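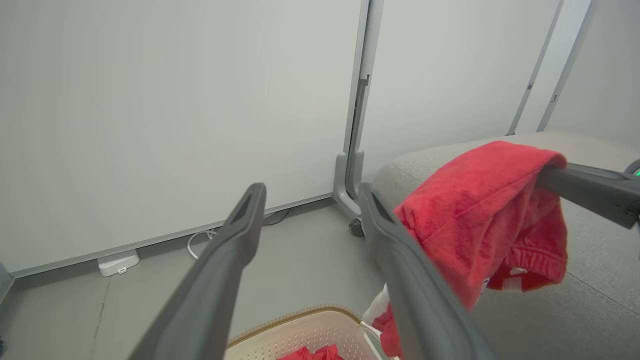 Hitadholm Laundry Sorting Set: README

Maintained by Oluwatosin Ezeani (recordings) and Yakubu Okoro (everything that gets washed)

What this is

Recordings of a two-armed robot picking garments out of a basket, plus the notes kept by the people who used to do all of the picking. Hitadholm is a commercial laundry. We wash for gyms, two swim clubs and a hotel that believes white towels are a good idea. Mileck supplied the arms and did the integration. The robot works the red loads first, on the theory that if it mixes something up, it will at least be a cheerful pink.

Contents

127 episodes, each starting with a loaded basket and ending when the operator says so
wrist views from both arms
joint positions and gripper opening
notes.txt, written by the floor crew, spelling left alone
shifts.csv, who was on the floor and what they were doing (no names)

Of the 127 episodes, 70 are driven by a person and the rest are the robot on its own recognizance. The column called "driver" tells you which. Please look at it before you write to us about how smoothly the arms move.

How the garments are labeled

Each episode gets one garment class: shorts, towel, shirt, or other. Towel and shorts are the trouble pair. Terry cloth hanging in folds over an arm looks much the same whether or not someone was meant to wear it, and the giveaway is usually an elastic waistband bunched up at the bottom. If the labelers couldn't see a waistband, they wrote "towel" and went to lunch. Yakubu went back over that class in June and changed 30 of them.

Care labels are not transcribed. They are small, they fold over, and half of ours have been through the wash 200 times.

What changed on the floor

The proposal said the arms would "free staff for higher-value tasks." Here is what the tasks were.

Before, two people stood at the sorting table from 6 a.m. and talked. Now one person sits by the arms with a stop button, and the other is at the folding end, too far away to talk to. Wrists are better. Three people who used to tape theirs have quit taping. Conversation is worse, and the radio is louder.

There is a new job called cell attendant. It pays a little more than sorting and consists of untangling drawstrings from grippers, putting dropped shorts back in the basket, and explaining the robot to the hotel's linen manager. It was going to be called robot wrangler until Mileck asked us not to.

Nobody was let go. Two people left, one for a better commute and one who said she hadn't taken a laundry job to watch something else do it slowly. Her remark is in notes.txt at her request.

The Friday load is still sorted by hand. It is all swim club, and wet drawstrings are beyond everyone.

Known problems

Red on red. With a red garment held over a basket of red garments, segmentation models tend to find one very large pair of shorts.
Gripper fingers appear in front of the cloth in a lot of the wrist views. We have not masked them.
Episodes marked "abubakar" used the older Abubakar gripper pads, which are slicker. Drops are more common there.
The clock on the right arm was slow for the early sessions. Use the offset in sync.csv.
Furniture moved between sessions. Don't train anything to find the basket by looking for the upholstery.

Not suitable for

Productivity claims of any kind. The driven episodes were recorded by people learning to drive, and the shift file records duties only, with no rates in it. Yakubu made that a condition of the crew taking part, and it holds for anyone reusing the data.

Access

Ask through the Nurkon data desk, where the files are hosted. Put "laundry" in the subject line. Questions about labels go to Oluwatosin. Questions about getting chlorine out of terry go to Yakubu, who will answer at length.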